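Comparing finger covers for a two-arm setup, step by step

If you work with parallel grippers, you know that the fingers which come from the factory are good for boxes and bad for almost everything else. I wanted to know if a covered finger with a dotted texture is better than a bare plastic one for furniture parts, and I needed a test that my colleague Joar Haugland could repeat at his own bench without calling me each evening. What follows is the procedure we agreed on. It takes one afternoon for each cover.

What you need

Two arms with the same type of gripper on both. We use the Trekton controller, but any controller that lets you limit the closing force will do.
A camera at the head position and one small camera at each wrist.
Textured glove material for the fingers, and elastic bands.
A black cloth for the table.
A test object with parts of different size. We chose a small plastic table with legs, and its hardware.

Step 1. Prepare the fingers

Cut the glove material a little longer than the finger. Pull it over the tip until there is no air pocket at the end, then put one elastic band near the base. Do not place the band close to the tip. A band there makes a hard ridge, and thin parts will rest on the ridge and not on the dots.

Check that the cover does not turn when you twist it with your hand. If it turns, the part will turn too, and you will blame the controller. I lost a full Thursday in this way.

Step 2. Set the closing force

Start low. On the Hattori test scale in our software, which is only a raw number and has no unit, I began at 300 and went up until the part stayed in the fingers while I pulled it lightly. With bare fingers I needed 2,688 for a metal part. With the covers the same part stayed at 1,170. Please do not copy these values, because your scale will be different. Write down your own, for each part, before you continue.

Step 3. Set the table

Spread the cloth flat up to the near edge. The cloth helps in two ways: small parts do not slide away when a finger touches them, and white plastic is easy to find in the head camera. Place the big part upside down on one side, and leave the other side free for the small hardware.

Keep the cables of both arms in a loop with enough slack. Move each wrist to its two extreme angles by hand and look at the loop each time.

Step 4. Check the wrist view

Open the fingers and look at the live picture from the wrist. You should see both fingertips, one on each side, and the gap between them. If the cover is too thick, it hides the gap in the last moment before contact, and this is exactly the moment you need. Glossy plastic gives another difficulty. It reflects the lamp, and automatic exposure makes the rest of the picture dark. We fixed the exposure by hand and it became better.

Step 5. Run the test

Do five attempts for each part with each cover, always from the same starting pose. Let one arm hold a small part while the other works at the frame, then change the roles. I note three results only: held, slipped, dropped. My first table had many more columns, and I never read them.

Look at the covers after every part. The dotted coating wears, and loose fibers come out at the edges. When the dots on the tip are gone, change the cover and repeat the last part.

First the head camera, then a wrist camera:

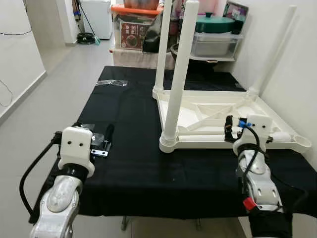
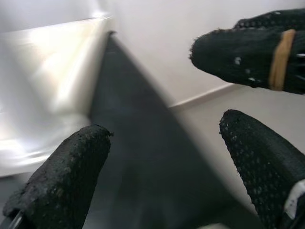 Pantelis Zacharopoulos

Some notes for the comparison itself. For large plastic pieces, I found almost no difference between covered and bare fingers, so if you only move frames and legs you can skip the covers. For small metal hardware the covers were clearly better in our attempts. Parts in a plastic bag are still a problem with both, since the bag folds under the finger and the wrist camera sees mostly reflections.

Joar also tried the silicone pads from the Drutemness kit at the Zarkolside workshop. They hold well, but they collect dust fast and he had to wipe them between parts. His results will come on a separate page in December, with the same steps and his force values.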